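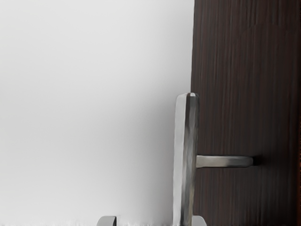
Ticket opened 20 January 2024. Intermittent loss of heat, Clegg Street house, upstairs zone only. The boiler is a Kiletine combi, the thermostat is a wireless Zamoleck, and both were installed by the previous owner. The thermostat hangs in the hall, across from a dark brown door with a silver-gray lever handle, and that door leads to the back room, the coldest in the house. Downstairs is fine. Upstairs drops out for an hour or two and then comes back without anyone touching it.

Checked so far:
Boiler pressure is normal and no fault code is stored.
Bled both upstairs radiators. A little air in one, none in the other. No change.
Replaced the thermostat batteries with new alkalines. No change.
Re-paired the thermostat with the receiver. It worked for 8 days, then the same fault.

Update 1
Flevport support asked for the receiver log. It shows 31 lost-signal events, nearly all of them at night. They suggested moving the receiver away from the boiler casing. Moved it 2 feet to the left on the same wall. Fewer dropouts — but still some.

Update 2
Swapped the thermostat and a spare from the downstairs zone. The fault stayed upstairs, so the thermostat is good. Turned next to the zone valve. The motor head gets warm and hums, and the manual lever feels loose when the valve should be closed. Measured the end switch with a meter. It reads open when the valve is fully open, on three tries out of five.

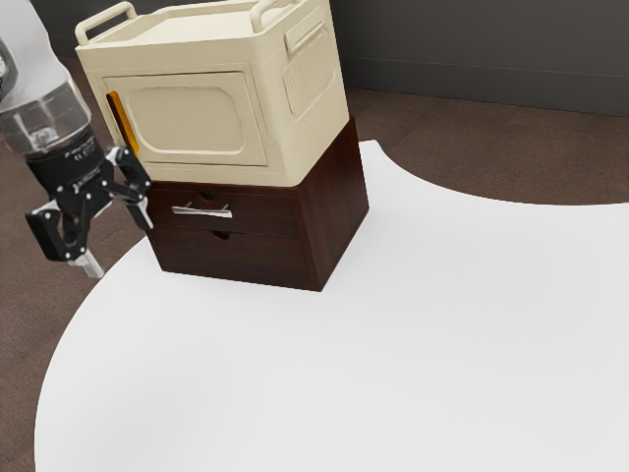 Back room, white table and stacked boxes.

Update 3
Support agrees the end switch is bad and says the lost-signal events are a separate, minor problem. Replacement head quoted at $200, delivery in February. Until then the valve is latched open by hand, so upstairs heats whenever downstairs does. Warm enough — a bit too warm in the front bedroom.

Status: waiting on part. Please leave the ticket open until the new head is wired in and the end switch has been tested again.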